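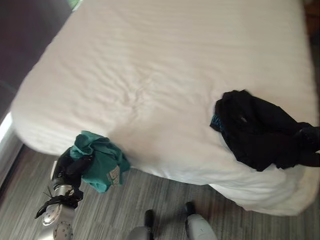
*Photo: Zorica Yordanov / Grovwood, Room 121*

Inspection checklist for the Grolluris tidying robot, trial unit 1437
Supplier: Weerakoon
Site: Grovwood guest house, bedroom on the upper floor
Checked by: Zorica Yordanov
Read and countersigned by: Venkatesh Gounder
Date: 2/1/22

Marks used: [x] accepted, [ ] open, [n/a] does not apply to our site. Please write the comment directly under the line it belongs to. A line without comment is understood as "nothing to add".

**Category A: Before the start**

- [x] Supplier's operating sheet is in the room and is the current version.
- [x] Emergency stop tested with the robot standing.
- [x] Emergency stop tested with the arm raised.
 - Comment ZY: The arm stays where it is and does not fall down. I held my hand away, as the sheet demands. The stop button on the hand unit is stiff, and a person with weak fingers would need both thumbs. I have asked Weerakoon if a softer button exists.
- [x] Guests and staff are informed that a trial takes place.
- [ ] Warning sign on the outside of the door.
 - Comment ZY: We used a sheet of paper with tape. It must be a proper sign before the service is offered to guests.
- [n/a] Pets removed from the room.

**Category B: Bed and clothing**

- [x] Fitted sheet is tucked under the mattress at the foot end.
 - Comment ZY: At one long side the edge of the sheet hangs in folds toward the floor. The sheet was not caught during the trial, but I would like the instruction to say clearly "tuck in all sides", also for a bed which is not being made.
- [x] Clothing on the bed is free of belts, keys and sharp objects.
- [x] Test clothing has different colors, so that the supervisor can follow each piece.
 - Comment ZY: We took a teal one and a dark one. On the white sheet both are easy to see from the door.
- [ ] Robot keeps its distance from the foot of the bed.
 - Comment ZY: It works very near to the mattress corner. I did not see it push the bed, yet the bed in this room is heavy. Repeat with the lighter bed.
 - Comment VG: Agreed. Please do it in Room 43, where the bed has wheels. Lock them first.

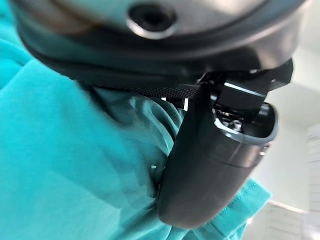 **Category C: Wrist and gripper**

- [x] Wrist housing without cracks or loose covers.
- [x] Strap at the bracket sits flat and is not frayed.
 - Comment ZY: I looked with a flashlight. The weave is good. Weerakoon could not tell me how often this strap has to be changed, they only wrote "when worn". I would prefer a number of hours.
- [x] Screws inside the finger opening are tight.
 - Comment ZY: The screw heads can be seen through the opening, but to reach them you need the long driver. Cloth can come very close to this place, so I ask that a cap is delivered with it.
- [ ] No pulled threads after the test.
 - Comment ZY: I want to look at the hem of the teal piece again after more runs. For cotton I have no worry. For knitted wool I would not allow it yet.
- [x] Grip force set to "soft" before the first garment.
- [x] Gripper opens by hand when the power is off.
 - Comment VG: Please show this to the evening staff as well. In November, at Jutton, they had only one person who knew how to do it, and this person was on leave.

**Category D: Floor and walking path**

- [x] Carpet lies flat, without folds or loose edges.
- [x] Path between bed and basket is free.
- [ ] Basket cannot slide.
 - Comment ZY: The white basket is on top of the wooden cabinet, and nothing holds it. A non-slip mat under it would be enough. The basket should also stand further in from the side of the cabinet.
- [ ] Floor outlet is closed and its cover does not move under load.
 - Comment ZY: The cover has a rim that is slightly higher than the carpet. My own shoe does not notice it, but I am not sure about the robot's foot when it comes from the side

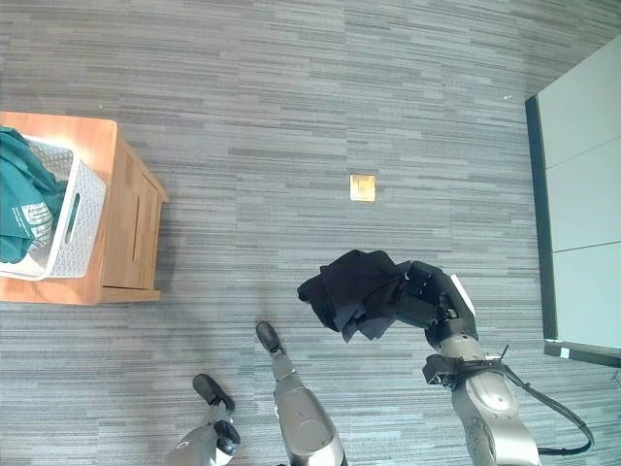 and carries something in the hand at the same time. The supplier's sheet gives a permitted step height of 6 mm. I had no proper gauge with me, so I leave the line open – it would be wrong to guess here.

- [x] Carried garment does not touch the floor.
 - Comment ZY: The dark piece hangs low on one side but stays above the carpet. A long coat or a bed cover would surely drag. I propose that we limit the service to short clothing for the first period.
- [x] Cable on the arm does not catch on furniture.
 - Comment ZY: It makes a loop at the side. Keep chairs out of the path.

**Remarks for the supplier**

The open lines under B, C and D should be answered in writing. The door sign is our own task. I do not recommend to sign the yearly contract now, but the trial can continue with a supervisor in the room.

Countersigned VG, with one wish: bring the step gauge next time, and a spare mat.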